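Tabletop Fixture Board — Clollov Board Set, README

Parts, layout and handling notes for the white work board and the pieces that go on it.
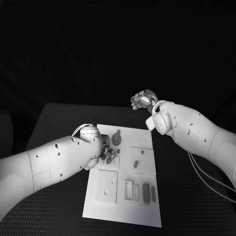

Board on the dark table, with a small raised block near the upper left.

Overview

This folder covers the Clollov board set as used at the Oltville bench. It holds 612 clips of work on the board, split into 225 placing clips and 387 removing clips. Every clip is one attempt on one part. Long sessions were cut up before they were added, so a clip never runs across two parts.

The set was put together for people who want to study small-part handling on a flat surface: where a part sits, which way it faces, and what else is nearby when it is moved. The notes below are mostly about the board and the parts, since that is where most of the questions have come from.

The board

The board is white and rectangular. It lies flat on the table and is not clamped down. We set it at a slight angle to the table edge most of the time, and the angle changes a little from session to session. If your code assumes the board is square to the table, check it against the first clip of each session before going further.

Positions are named by grid cell. Rows are lettered from the far edge toward the near edge, and columns are numbered from left to right. The cells are not printed on the board. They exist only in the layout files, and a cell is listed for every part at the start and end of each clip.

One board was used for the whole set. A second one was ordered from Panasiuk in October and came with slightly different spacing between the mounting points, so it was kept as a spare and does not show up in any clip.

The parts

There are 13 parts in the full kit, and 11 of them are used in the clips. The other two were left out after early trials because they could be seated in two ways and the labels never agreed on which one was correct.

Parts fall into three groups:

Blocks — plain raised pieces that stand up from the board. Most beginners start with these.

Fixtures — pieces that stay on the board and give other parts a place to go. A fixture may be moved between sessions but never during a clip.

Loose parts — anything small that starts in one cell and ends in another.

Part names in the label files are short and lowercase, such as block_a or fix_c. Older label files used the maker's stock codes. These have been converted, and the conversion table is in the parts folder in case you have an old copy.

Setup before a session

Clear the table and wipe it down. Dust shows up badly on the dark top.

Lay the board flat and press on each corner. If it rocks, something is under it.

Place the fixtures first, following the layout file for that session, then the blocks, then the loose parts. Compare the finished board with the layout file once more before starting.

Turn off the room lights behind the table. The lamp over the bench is enough, and the background stays dark.

Resetting between clips

Only the part that was moved goes back. Leave everything else alone, even if it has shifted slightly. Small shifts are recorded in the notes column, and tidying them up makes the start positions in the label file wrong for the rest of the session. If a part has fallen off the board, write "off board" in the notes column and start the next clip with a fresh layout.

What is in the folder

clips — one video file per attempt, named by session and clip number.
labels — one row per clip, with part name, start cell, end cell, result and notes.
layouts — one file per session with the starting position of every part.
parts — measurements for each part, plus the old-to-new name table.

The result column has three values. "Seated" means the part ended fully down in its target cell. "Partial" means it reached the cell but did not sit flat. "Missed" covers everything else, including drops.

Known problems

The white parts are hard to pick out against the white board, particularly toward the far edge where the light is weaker. Labels for that area were checked twice, but some start cells may still be off by one column.

Part fix_c was replaced partway through with a new one from Drutulia. The shape is the same and the surface is a little smoother. Sessions after the change have a "2" in the fixture column of the layout file.

A few clips begin late, after the part has already left its start cell. They were kept in because the end position is still usable. Filter on "late start" in the notes column if you need the full movement.

Suggested uses

The set works well for predicting end positions, spotting parts that are not sitting flat, and comparing a layout file with what is on the board. It is too small to say much about parts in general. All of it comes from one table with one board, and results should be reported with that in mind.

There is no fixed train and test split. We suggest splitting by session and keeping every clip from a session on the same side, because the layout stays nearly the same from one clip to the next.

Corrections

If you find a wrong label, send the session number, clip number and part name to the Oltville bench mailbox, along with the value you think is right. Fixes go into the label files directly and are listed in the changes file. Clip names do not change between versions — a note you made against an older copy will still point to the same clip.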